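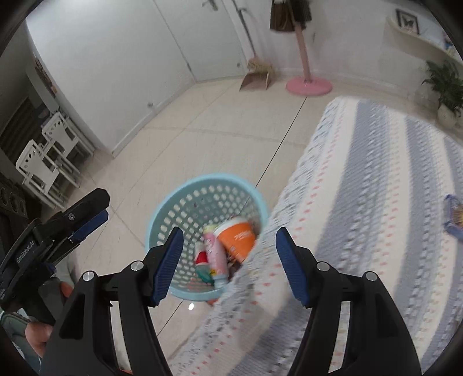 Zwei Greiferfinger über einem hellblauen Korb. An den Spitzen sitzen blaue, geriffelte Gummipolster.

Können Maschinen schon aufräumen?

Von Kibet Owino
27. Mai 2020

Aufräumen gilt als einfache Aufgabe. Man hebt etwas auf, trägt es an seinen Platz und lässt es los. Für einen Menschen ab etwa drei Jahren ist das kein Problem. Für eine Maschine gehört es zu den schwierigsten Arbeiten im Haushalt.

Ein Roboter ist eine Maschine, die ihre Umgebung mit Sensoren misst, aus den Messwerten eine Bewegung berechnet und diese Bewegung mit Motoren ausführt. Messen, rechnen, bewegen: Diese drei Schritte wiederholt er ständig, oft 100-mal in der Sekunde.

Sehen und erkennen

Eine Kamera liefert dem Computer keine Gegenstände, sondern Zahlen. Jeder Bildpunkt hat einen Wert für Rot, Grün und Blau. Der Computer muss herausfinden, welche Bildpunkte zusammengehören. In einem Korb ist das mühsam, denn dort liegen Dinge schräg, dicht beieinander oder teilweise verdeckt. Eine rosa Tube neben einem orangefarbenen Becher kann man an der Farbe unterscheiden. Bei zwei weißen Socken auf einem weißen Laken hilft die Farbe wenig.

Auch Licht stört. Glatte Fliesen spiegeln, und ein heller Fleck auf dem Boden kann für ein Programm wie ein Gegenstand aussehen. Du erkennst sofort, dass man einen Lichtfleck nicht aufheben kann. Das Programm muss es erst lernen.

Greifen

Deine Hand hat fünf Finger und sehr viele Tastpunkte in der Haut. Viele Greifer haben nur zwei Finger, die sich wie eine Zange öffnen und schließen. Damit nichts herausrutscht, tragen sie Polster aus Gummi. Gummi erzeugt viel Reibung, und Rillen können den Halt verbessern.

Schwierig ist die Kraft. Drückt der Greifer zu schwach, fällt die Tube herunter. Drückt er zu stark, kommt der Inhalt heraus. Eine volle Tube verhält sich dabei anders als eine fast leere, obwohl beide von außen gleich aussehen können. Ein Mensch korrigiert das beim Anfassen, ohne darüber nachzudenken. Eine Maschine braucht dafür einen Kraftsensor und ein Programm, das schnell genug reagiert.

Üben

Niemand kann für jeden Gegenstand der Welt eine eigene Regel aufschreiben. Deshalb lernen manche Roboter aus Beispielen. Ein Mensch nimmt einen Greifer in die Hand und führt die Arbeit selbst aus, während eine Kamera am Greifer alles aufzeichnet. Der Computer vergleicht später die Aufnahmen und sucht nach Mustern: Wie weit waren die Finger offen? Aus welcher Richtung kamen sie?

In der Versuchswohnung Torholm wurden auf diese Weise 2497 Griffe aufgezeichnet. Das klingt nach viel. Davon waren 371 unbrauchbar, meist weil der Gegenstand nicht vollständig zu sehen war.

Was heute geht

Staub saugen können Maschinen recht gut. Der Boden ist flach, und der Roboter muss nichts festhalten. Rasen mähen funktioniert aus ähnlichen Gründen. Auch in Fabriken arbeiten Roboter zuverlässig, zum Beispiel beim Schweißen. Dort liegt jedes Teil immer an derselben Stelle.

Im Werk Mavwood packt eine Anlage Dosen in Kartons. Alle Dosen sind gleich groß und stehen aufrecht. Legt man eine Dose quer auf das Band, hält die Anlage an und wartet auf einen Menschen.

Was noch nicht geht

Ein Kinderzimmer aufräumen, Wäsche zügig falten, einen Tisch abräumen, auf dem jeden Tag etwas anderes steht — das gelingt bisher nur in Versuchen, langsam und mit Fehlern. Dazu kommt das Wissen, wohin etwas gehört. Ein Becher kann in den Schrank gehören, in die Spüle oder ins Bad. Das ist in jeder Wohnung anders geregelt.

Zum Ausprobieren

Lege verschiedene Dinge in einen Korb. Halte zwei Kochlöffel wie eine Zange, einen in jeder Hand, und schließe ein Auge. Hole nun alles heraus, ohne den Korb zu berühren. Wiederhole den Versuch mit einem Gummiband um jede Löffelspitze und notiere, wie oft dir etwas herunterfällt.

2 Kommentare
Über 100 Mal geteilt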